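Ticket 1535: Fikico stops after the bathroom door, table task not started
Opened by: Dagný Snorradóttir
Assigned to: Normand Arsenault
Site: Ouellet test flat (simulated), build 352

The chore list has two jobs: go through the door and clean near the toilet, then wipe the table in the corner. With the June build both jobs were completed. Now the planner stops with error 11 after the first. I have restarted it and the behaviour is the same.
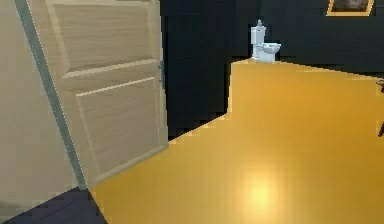

Can Fikico clean a whole bathroom without a person yet?
Only the floor. Taps and the inside of the bowl are still done by hand.

Normand: Please check if the table is marked as a surface in the Hallach map. Dark walls gave us trouble before.

Dagný: I checked. It was saved as floor, I think because of the similar yellow colour. I changed the label and sent the wipe job again.

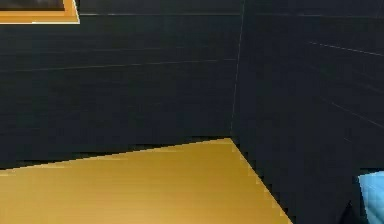
Last modified: September 17, 2021

Dagný: Error 11 is gone, but the planned path leaves out the far corner of the table. For my neighbour this would not count as a wiped table.

Normand: Known limit of the Ukia arm settings. Keeping this open, please attach the path log.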